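How to Teach the Arm to Pick Up a Small Gear
Dirnadwood Robotics Club, pages for new members
Written by Amândio Arruda

In our club every new member does the gear exercise before he or she can work on the competition robot. The task is easy to say: the gripper comes down over a gear, closes, lifts it and puts it in the tray. To do it well takes more patience than most of us expect. Please read the whole page one time before you switch on the arm.
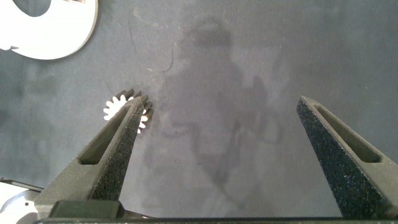
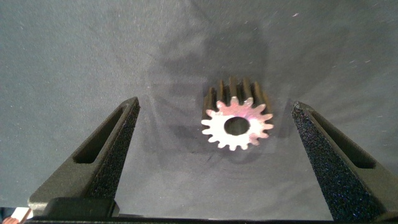

Views from the wrist camera on the gray work surface. First the white gear near the tip of the left finger, then the metal gear between the open fingers.

What you need

The club arm, which we call Pasta (the name is older than my time here, do not ask me). The laptop with the Lorente program already installed. One white gear and one metal gear from the parts drawer. The tray. A notebook, paper, because the last group saved their notes on the laptop and then we lost them.

Step 1. Prepare the surface

Clear a space bigger than you think you need. The gripper is wide when it is open, and a finger can push a part which you forgot at the side. Wipe the surface with a dry cloth. Do not use water.

Step 2. Open the gripper fully

In the program, press Open and wait until the number on the screen stops changing. On Pasta the fully open value is 1,145. If you read a much smaller number, something is blocking a finger, or the last person did not run the home routine. Run it again. Do not pull the fingers by hand, please. Leopoldo had to replace a screw in March for this reason and it took him a full evening.

Step 3. Put the gear in the start position

Begin with the metal gear. It is long along its axis, like a pinion, and the grip pads have more of it to hold. Place it between the two fingers but do not worry if it is a little closer to one side. A small error is good for learning, because in the competition nobody will place the part perfectly for you.

Look at the camera view now. You should see both finger tips and the complete gear. If a finger hides part of the gear, as with the white one in the first picture, the arm is not above it yet. Move the arm sideways in small steps until you see the gear free in the gap.

Step 4. Check your light

This step I added after my own mistake. When you stand close to the table, your shadow can fall on the surface, and the program can take the edge of the shadow for the edge of a part. Stand at the side or sit down. Also look for very bright areas on the metal. If the front of the gear looks almost white on the screen, lower the exposure a little, until you can see the separate teeth.

Step 5. Go down slowly

Set the speed to 20 percent. Lower the arm in steps of 2 millimeters and look at the view after each step. Stop when the tips are a little above the surface. They should never press on it.

Step 6. Close and lift

Set the force to 40 and press Close. The finger which is nearer will touch first and may push the gear toward the other. This is normal. When both pads hold it, wait one second and lift straight up. If the gear turns in the grip, put it down, move the arm so that the gear is better in the center, and try again. Increase the force only when the position is already good.

Step 7. Repeat and write

Do the exercise until you have five good lifts without a break between them. After each try, write the force, the speed and what happened. "Fell" is not enough. Write if it fell during the lift or on the way to the tray.

Then change to the white gear. Lay it flat and begin again from step 3. The tips must come lower for a flat part, so make the last steps down even smaller.

Common problems

The arm stops before it reaches the gear: the lower limit in the program is set too high. Ask Leopoldo Robles for the setting.

The gear is not found: check the shadow first, then clean the camera lens.

The fingers close but not evenly: run the home routine one more time.

When you finish, open the gripper, send the arm to the parking position and return the gears to the drawer. For the Jorninton meet we use the same gears, so please do not take them home.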